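Print this page | E-mail this page

Posted in March
By the Grunix Press Office

GRUNIX ASKS FAMILY TREE SITES TO STOP CALLING GUESSES "CONFIRMED"

Family history firm will refund clients whose finished trees rest on copied entries

PRERUTSKA – Grunix, a research firm that traces family lines for private clients, today called on the makers of automatic family tree software to drop the word "confirmed" from links that no person has checked against a record. The firm also said it will hold its own reports to the same rule, and will give the money back where it falls short.

The announcement follows a review of family trees that clients had built at home with Fiadzo, a program that searches shared trees and suggests ancestors. Grunix researchers picked 1000 suggested links between a parent and a child, all of them marked as confirmed, and tried to find a birth, baptism, census or court record behind each one. For a large share there was no record at all. The only source was another user's tree, and that tree's source was often a third tree, which in turn pointed back to the first.

Grunix does not claim these links are all wrong. Many may be right. The trouble is that a person looking at the screen has no way to tell, and the green check mark next to the name suggests that somebody has already done the work.
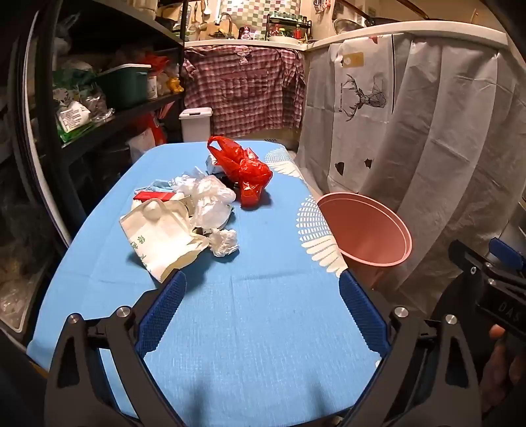
A client wrote to the firm that she had spent two years being proud of a great-great-grandmother from the coast, and had named a boat after her, before learning that the woman in question died at age six. She said she would have liked to see a question mark next to the name, even a small one, and that she still isn't sure what to do about the boat.

Cases of that kind are common. In one tree the review looked at, a man was shown as the father of a child born 7 years after his burial. In another, two brothers who shared a first name, the second having been named for the first after he died as a baby, had been folded into one person with two baptisms. Software reads such a pair as a spelling problem. Anyone who has worked with parish books from the period knows that families reused names all the time and would look for a burial between the two dates.

The firm has doubts about DNA results too, or at least about how they are sold. A test can show that two people are related. It can't say by which line, and past the level of second cousin the same amount of shared DNA can fit a long list of family ties. When a site pairs a DNA match with an unchecked tree and calls the result proof, it has joined a fact to a rumor. People who were adopted, or whose parent was, are the ones most likely to be hurt. Some have written to strangers, or turned up at a front door, on the strength of a link that fell apart when a clerk pulled the original file.

Grunix is asking for the following changes from Fiadzo and from other makers:

- Links based only on other users' trees should be labeled "copied."
- Any link marked as confirmed should show the record it rests on, with the name of the archive and the page.
- A user who removes a wrong link should be able to leave a note that stays in place, so the same error doesn't come back with the next update.
- Suggested living relatives should stay hidden until a paper record supports the tie.

None of this is new or hard to build. The firm sent the same list to several makers last year and got back a number of polite letters. One said the matter had been passed to the product team. Grunix has no reason to think the product team has seen it.

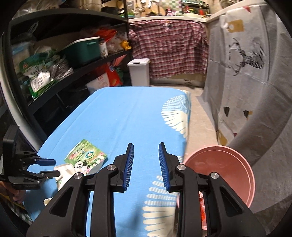
Gripper open over a blue-covered table

The full review, with the method and the list of record offices used, appears in the current issue of the Bulletin, which is free to read at the Prerutska public library and can be mailed on request. Names of living people have been removed. Readers should bear in mind that Grunix earns its fees from the kind of checking it recommends, and that the review covered only trees sent in by people who already suspected something was off. A fair sample of all users might look better. The firm would be glad to see Fiadzo run one and publish the result.

Beginning with reports ordered in March, every Grunix client will receive a source sheet that lists each link in the tree and what supports it. Links will carry one of two labels, "recorded" or "likely," and a "likely" link will come with a short note on what would settle it. Where a "recorded" link turns out to have been copied from an online tree, the fee for the whole report will be returned. Clients with older reports may ask for a source sheet at no charge, though there is a wait, and the firm can't promise that the news will be welcome.

For people working on their own, the firm's advice is dull. Start with yourself and go back one generation at a time. Order the certificate even when you think you know what it says. Look at a picture of the original page, because typed indexes drop lines and mix up ages. Write down where you looked and found nothing. Treat a coat of arms offered for sale with your last name on it as a decoration.

About Grunix
Grunix researches family lines, missing heirs and adoption files for private clients and law offices. It is based in Prerutska and does not sell DNA tests or tree software.

Requests for the review should be sent to the Grunix Press Office by mail or in person at the front desk. The desk closes at 4 p.m.

Print | E-mail to a friend

READER COMMENTS

Guest
I've used Fiadzo for years and it found my grandfather's ship record, which two paid researchers missed. So it cuts both ways. I do agree about the check marks.

Anonymous
The refund sounds good but who decides whether a link was copied? If it's Grunix, I'll keep my money in my pocket for now.

Guest
The bit about leaving a note that stays put, yes please. I have deleted the same wrong wife off my uncle's page more times than I can remember and she is back every spring.

Anonymous
Does the source sheet cover foreign records? My people came over with three spellings of the last name and the report I have from Grunix just picks one. Would like to know before I ask for the free copy.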